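Robotics Project Studio
Handout 7: Reading your own simulation results
Instructor: Telma Tapia. Lab hours: Hyun-seo Bang, afternoons, back bench.

Bring this to section along with your team's run log. If your team has no run log, bring whatever you were going to show me in place of one and we'll talk about that.

The task is still the bin-and-rack task from Handout 2, in the simulator, with the table, rack and red bins you already know.

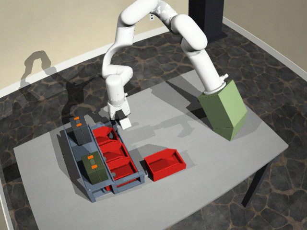
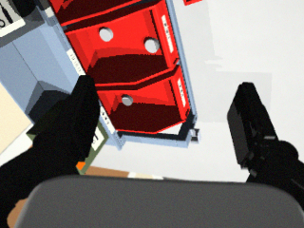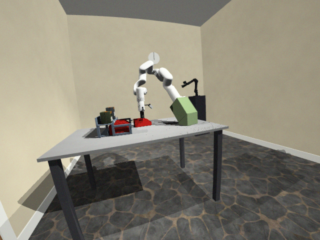
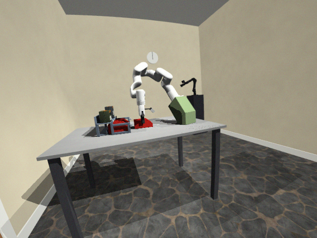

Simulator views, bin-and-rack task.

1. What a success rate is worth

Team Jillari turned in a report in March that said their policy "solves" the task. I asked what that meant. It meant the simulator's success flag went true in most of 50 runs. Fine, that's a number, and I'd sooner have a number than an adjective. But the flag only checks whether the bin's center is inside a region at the last time step. It doesn't check whether the bin is level, or whether the arm is still leaning on it. A bin wedged crooked against a rail can pass.

So before you quote a rate, write down what your flag tests, in one sentence, in words a first-year could follow. If you can't write the sentence, you don't know what you measured.

Team Seok rewrote their flag to require that the bin be at rest and the gripper clear of it. Their rate went down. They were upset about this and I was delighted.

2. Where the starts come from

Most of you draw the bin's starting position from a small box near the middle of the table. I understand why. It's the default, and the arm reaches it without any strange elbow angles. It also means your policy may have learned one motion with a little wiggle in it.

Try this for section: hold the policy fixed, widen the start box, and plot success against distance from the default start. Don't retrain first. I want to see the curve before you fix it. Rotations count too — a bin turned a quarter of the way around is a different grasping problem, and several of you never turn it at all.

3. The wrist view

The wrist camera gives you a close view of the fingers and very little idea of where you are in the room. The outside views give you the reverse. Teams keep telling me their policy "uses both." Maybe. Black out one input at test time and see what changes. If nothing changes, it wasn't using that one.

Team Griso did this and found that their policy ran the same with the outside view blanked. They then spent two weeks arguing that this was a strength. It could be. It could also mean the starts never varied enough for the outside view to matter (see part 2). The blackout test by itself can't tell you which, and the report shouldn't pretend it can.

4. Contact

I don't trust contact in simulation and you shouldn't either, at least not without looking. Things to look for when you replay a run slowly:

Fingers that sink into the bin wall before the grip force registers.
A bin that slides sideways into the gripper when the fingers close.
Jitter after release.
A bin that passes through a rack rail for a few steps and comes out the other side.

Any run with one of these gets marked in the log, even if the flag says success. Especially if the flag says success. Please don't delete the run. A deleted run is how you end up with a denominator that nobody can reproduce.

Hyun-seo has a replay script that steps through contacts and prints the depth. It's in the course folder. It's slow and the column headings are wrong (force and depth are swapped), so read the note at the top.

5. About the real arm

Every year someone asks when we'll "just transfer it." The Plestus toolkit has a page on transfer and it makes the whole thing sound like a menu option. I've read the page. It doesn't say how heavy the objects were, how worn the fingers were, or how many tries were thrown out. Until I see those, I treat it as advertising.

You may still claim something useful from simulation alone. "Our policy places the bin under these starts, with this flag, at this rate" is a perfectly good claim. "Our policy is ready for a real workcell" is not one you've earned.

6. For section

Bring the one-sentence definition of your flag, the distance plot, and the blackout result for each camera. One page, both sides if you need it. Label the axes. Include at least one failed run and tell us your best guess about it, marked as a guess.

Reports that list only successes will be handed back unread, same as last time. Jillari, this means the long one too.

Reading before then: the evaluation chapter in the course packet, skipping the section on benchmarks, which we'll pick apart together later.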